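Lula 推出家居布品折叠与收纳服务指南 宝蓝色清洁布系列同步上架

2025年8月30日

家居布品品牌 Lula 今日发布《布品折叠与收纳指南》,并宣布旗下 Clarell 系列清洁布新增宝蓝色。指南面向家庭用户和小型办公场所,内容涵盖清洁布、擦手巾和桌布的清洗、整理、折叠与存放,即日起可在 Lula 门店服务台免费领取,也可以在官网下载。

指南全册共101页,分为3个部分。第一部分讲清洗前的分类,深色布与浅色布分开处理,带绒面的布不与粗硬织物同洗。第二部分讲折叠,收录对折、三折和卷收等常用做法。第三部分讲存放,包括抽屉、搁架和挂杆的用法,以及柜内防潮的注意事项。

编写工作于今年6月完成。此前,Lula 向会员发放问卷,收回有效答卷1471份。答卷中提得较多的问题是清洁布洗后卷边、叠好后大小不一,以及深色布容易显出浮毛。指南的折叠部分按这些问题编排,每种做法都从铺平和理边讲起。

按照指南的建议,整理清洁布应选一张平整的浅色台面,深色布放在上面,边缘和线头容易看清。先捏住布的两端提起,让中间自然下垂,把拧在一起的地方松开,再放回台面。随后沿缝边找到布角,将边缘拉直,用手掌由中间向外抚平,最后对折。缝边处若有散出的纤维,用小剪刀贴着边剪去,不要直接拉扯。

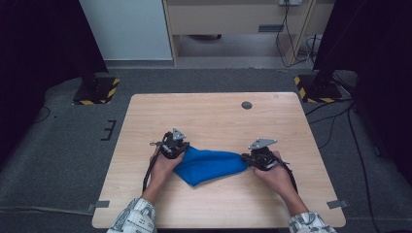
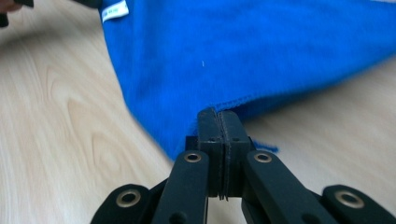

浅色木质台面上的宝蓝色布。

文/Lula 品牌传播部

新增的宝蓝色清洁布属于 Clarell 系列的常规尺寸,与该系列现有的灰色、米色款同价,单条和组合装均有销售。Lula 建议首次使用前单独用冷水清洗一次,晾干后再与其他深色布品混洗。清洗时不加柔顺剂,以免影响吸水。布面沾有浮毛时,可在晾干后用粘毛滚筒清理。

与指南配套的还有一款收纳盒,由合作厂商 Lenihan 生产。盒内隔板可以移动,用户可按叠好后的宽度调整间距,布品竖放,取用时不必翻动上层。收纳盒首批供应约100套,先在 Trummont 店销售,其他门店的到货时间将另行通知。

Trummont 店同时开设布品整理体验台,顾客可自带清洁布或擦手巾到店,由店员按照指南示范折叠方法。体验台不收费,也不需要预约,营业时间内均可使用。店内另备有指南的大字版,供现场翻阅。

Lula 表示,指南今后将随产品更新进行修订,毛毯和床品的折叠方法计划收入下一版。已经领取纸质版的顾客,可凭封底编号到任一门店换领新版。

关于 Lula

Lula 从事家居布品的设计与销售,产品包括清洁布、擦手巾、桌布及配套收纳用品。Clarell 为其日常清洁布品系列。

媒体垂询及样品借用,请通过 Lula 官网“新闻中心”页面提交申请。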